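Trarovari Home Help
Furniture and Surfaces > Tables

Pale patch on wood table, finish or just light?

Posted by Idun Bakke, 6th August

I bought a used table in January, sold to me as a Modine. Brown top, streaky grain, satin to semi-gloss as far as I can judge. From one side of the room a large area looks pale, almost bluish white. The grain there is hard to make out, while the middle of the top looks normal.
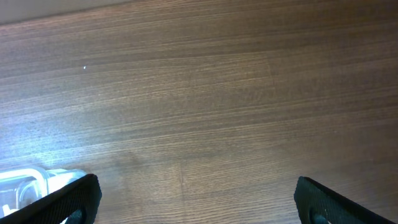
What I have checked so far

Surface feels the same in the pale area and outside it. No tackiness, no raised grain. I have used a damp cloth and one drop of dish soap, nothing else. There is also a faint line in the grain near the middle, which I can't catch with a fingernail. I don't know if the top is solid or veneer. The seller didn't know either.

I would like to know whether this is haze in the finish or reflection before I buy a polish. The store suggested Ortuño paste. I also want to know if the line is a veneer joint and if it matters. Second photo was taken over the part where I set out the plastic spoons. Same kind of paleness, toward the upper left this time, and the grain fades out under it in the same way.

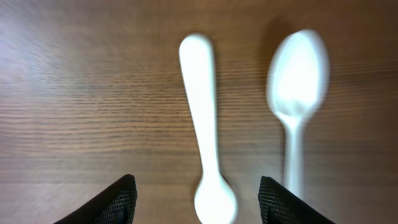
Surfaces and Finishes Team

2 replies, sorted by oldest

Sutton
Could be heat damage. Mine went white under a hot dish and I ironed it through a towel and it went away. Wouldn't bother with polish.

grainline_7
Don't iron it yet. An iron on an unknown veneer can soften the glue and lift it, and then you have a second problem.

Test for reflection first. Turn off the overhead light, close the blinds, and hold a flashlight low at one edge of the table. Walk around to the other side. If the pale area moves when you move, it is glare. If it stays in one place with a definite outline, it is in the finish. From the photos I lean toward glare – it is broad, soft at the edges, and washes the grain out gradually. Heat marks usually follow the shape of whatever was put down. I can't rule out haze from a photo, though.

If it does stay put, wipe a small spot with mineral spirits on a white cloth, window open, no flames nearby. Wait 20 minutes. Wax or polish buildup will come off on the cloth. True blush in a lacquer will not.

On the line: it may be a joint between two sheets of veneer. Look at the edge of the top. If the grain on the face doesn't carry over the edge, you most likely have veneer. A joint that is flat and tight needs no work. Check it again in 6 months, and keep standing water off it in the meantime.

Skip the paste until you know what the finish is. Silicone in a polish makes later refinishing difficult.

Idun Bakke
Flashlight test done. The patch moves with me. The grain stops at the edge, so veneer I suppose. Leaving it alone.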